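How to Reserve a Group Block at the Brorness

Groups of five or more rooms are booked through the Reservations Office and cannot be arranged on the public booking page. Please allow 18 days between your request and the date of arrival.

Step 1. Send the office your dates, the number of rooms and the name of one contact person. Requests for April should include a second choice of dates.

Step 2. You will receive a written offer with a block code. Check the room types and the breakfast arrangement before you sign. 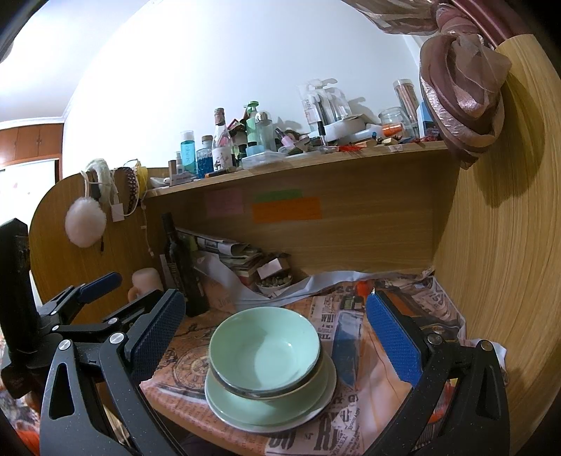 Step 3. Return the signed offer within four days. Rooms not confirmed by then go back on general sale.

Step 4. Give the block code to your guests. Each guest enters it under "Group" and pays for his or her own room, unless the contact person has asked for a single invoice.

Step 5. Submit the final guest list, noting late arrivals and any need for a step-free room.

Changes to a confirmed block must be made in writing by the contact person. Address them to Menaka Barua, Group Reservations, extension 2405.

Page updated Jan 14, 2021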